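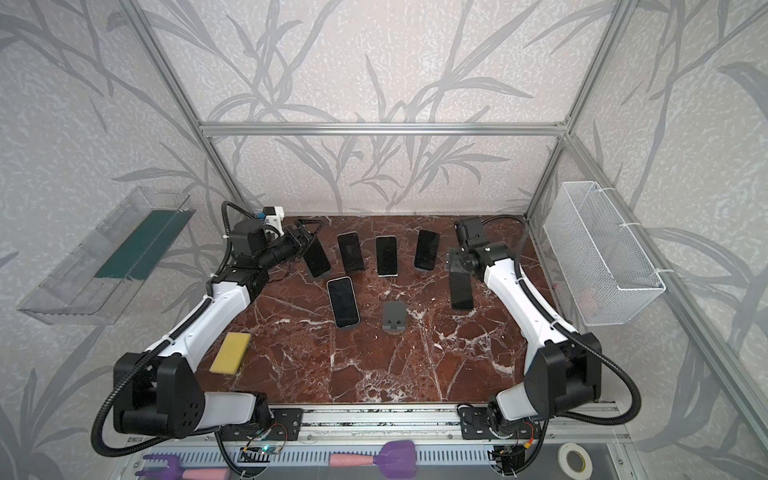 Tampo de mármore castanho-avermelhado, papel de parede com folhas.

**1/** Passei o mês a tratar da troca de telemóvel da minha mãe e a aprender mais do que queria sobre telemóveis usados. Deixo aqui as notas, pode servir a alguém.

**2/** O dela tinha seis anos. A bateria durava até à hora do almoço e a aplicação do banco deixou de abrir. Um novo, do tamanho que ela queria, custava 820 euros na loja. Não íamos pagar isso.

**3/** Primeira decisão: recondicionado ou em segunda mão a um particular. O particular é mais barato, mas não dá fatura nem garantia. Para mim próprio arriscava. Para a minha mãe, não.

**4/** Vi três lojas. A Drullance tinha o melhor preço, mas não dizia o estado da bateria de cada aparelho. A Vurnia dizia. A terceira não respondeu ao e-mail e risquei-a da lista.

**5/** Perguntas que fiz às duas, por escrito:

- Qual é a percentagem de saúde da bateria?
- O ecrã é o de origem ou foi substituído?
- Até que ano recebe atualizações de segurança?
- Quem paga o envio se eu devolver?

**6/** A pergunta das atualizações é a que mais gente salta. Havia um modelo muito bonito, em ótimo estado, que já não recebia nada desde o ano passado. Com a aplicação do banco em cima, voltávamos ao mesmo problema.

**7/** A Razia Durrani, que trabalhou comigo, lembrou-me de pedir o IMEI antes de pagar, para ver se o aparelho estava bloqueado. A Vurnia enviou em 20 minutos. A Drullance disse que só depois da compra. Ficou decidido.

**8/** Sobre o tamanho: ela dizia que queria um grande. Na mão, o grande era pesado e ela não chegava ao canto de cima com o polegar. Levámos o médio. Se puderem, experimentem com a pessoa ao lado antes de encomendar.

**9/** A capa também conta. Uma de cor viva encontra-se mais depressa no fundo da mala ou entre as almofadas do sofá. E um suporte de mesa ajuda muito nas videochamadas. O de braço articulado deixa mudar a inclinação, o fixo ocupa menos espaço.

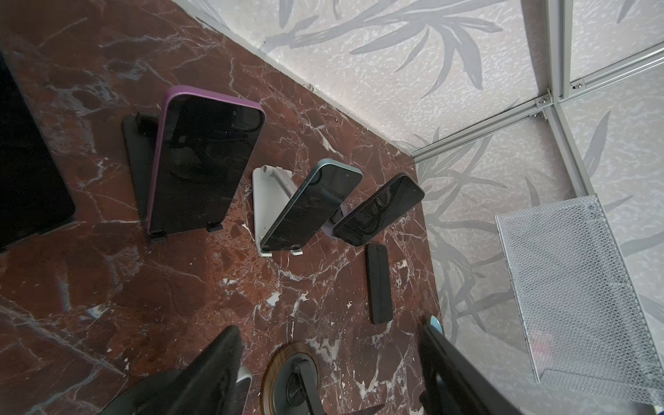

**10/** Passar os dados foi a parte demorada. O que fiz, por ordem:

- Cópia de segurança completa no telemóvel antigo, ligado à corrente.
- Cópia das conversas, feita à parte dentro da própria aplicação.
- Fotografias para um disco, além da nuvem.
- Lista em papel das aplicações que ela usa mesmo. Eram 9.

**11/** Não apaguem o antigo no mesmo dia. A aplicação do banco pediu confirmação no aparelho velho para autorizar o novo. Se já estivesse limpo, era ir ao balcão.

**12/** Depois aumentei o tamanho da letra, tirei os sons das teclas e pus quatro contactos no ecrã inicial. O resto ficou como vinha.

**13/** O Callum Galbraith perguntou-me o que fazer ao antigo. Retirar o cartão SIM, sair de todas as contas, repor as definições de fábrica e entregar num ponto de recolha de eletrónicos. Se a bateria estiver inchada, não carregar mais e avisar quem recebe.

**14/** A minha mãe já ligou duas vezes hoje a perguntar onde está a lanterna. Amanhã passo lá e ponho o atalho no ecrã inicial.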